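Silvana Macedo has worked in the assembly hall at Bullon for nine years, most of that time at the bench where housings are fitted to their base plates by hand. Since May, one of the two benches has been run by an arm and a gripper. She looks after it.

"I start it, I watch it, I stop it when it's doing something dumb," she says. "In between I do paperwork I never had before."

Every new job is tried first in simulation on a screen next to the bench. Macedo was sent on a short course to learn it. She expected to hate it.

"The first week I went home with a headache. Now I can see when the fingers come in at a bad angle over the opening. I know that because I did it by hand. The engineers ask me."

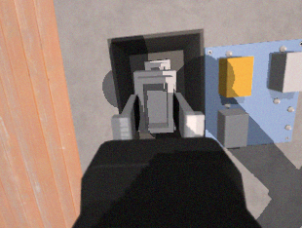 Yuzhen Pan
Staff writer, Clemton

What she misses is the talk. There used to be four people at the two benches, and now there are two. The others moved to packing, on the same pay, but they take their break at a different time.

Her wrists are better. She used to wear a brace by the end of a shift and hasn't put it on since the summer. The job itself is quieter and, she says, longer. "When you work with your hands the day goes. When you watch, you look at the clock."

I ask if she was consulted before the change. She was told at a meeting that lasted 13 minutes. A coworker timed it. The questions came later, when the arm was already bolted down, and some were answered. Shifts now start at 7 instead of 6, which the staff had asked for.

Would she go back to the old bench?

"For a day, yes. For the wrists, no." She has asked for the second course, the one where you set up jobs yourself, and is waiting to hear.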